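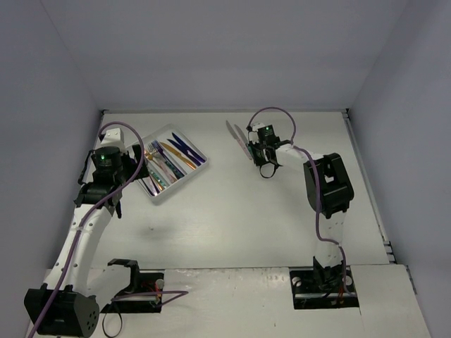
Photo: Kanagaratnam Catering Supply, Kastinport

Banquet Steward (part-time, evenings)
Clirnside Hall, Kastinport

Clirnside Hall is hiring a banquet steward for the back-of-house team. The hall seats 600 in the main room and takes bookings from May through the winter season. The position reports to the kitchen operations manager, Shanthi Bandara.

Duties
Sort, count and rack flatware, glassware and china after each function.
Operate the conveyor dishwasher and record rinse temperatures on the shift log.
Set out service stations according to the event sheet.
Break down the room and return rental stock to the Jeneck loading dock.
Report breakage and shortages before the end of the shift.

Requirements
At least one season of work in a commercial kitchen or banquet operation. Able to lift stacked racks and stand for a full shift. A current food handler card, or willingness to obtain one within four weeks of hire. Evening availability is required. Training on the dish line is paid and takes three shifts.

Terms
Almost 13 hours per week on average, with more during peak bookings. Shifts start at 4 p.m. Hourly pay is set by experience and is stated at interview. A shift meal and non-slip shoes are provided.

To apply, send a resume and the names of two references to the Clirnside Hall office, marked "Banquet Steward." Applications are reviewed in the order received. Only candidates selected for interview will be contacted.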